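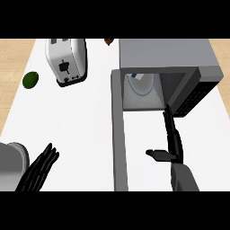
Breakfast for dinner is the best habit my house has picked up in years! It began one November, when I got home to Arnbridge too tired to cook and remembered we still had bread. A toaster on a white countertop is all the kitchen you need for it, plus eggs if you're feeling grand. We do it 2 nights a week now (more than that in winter), and I look forward to it all day. Toast with beans, toast with leftover soup, toast with jam. Try it tonight!

463 shares
12 comments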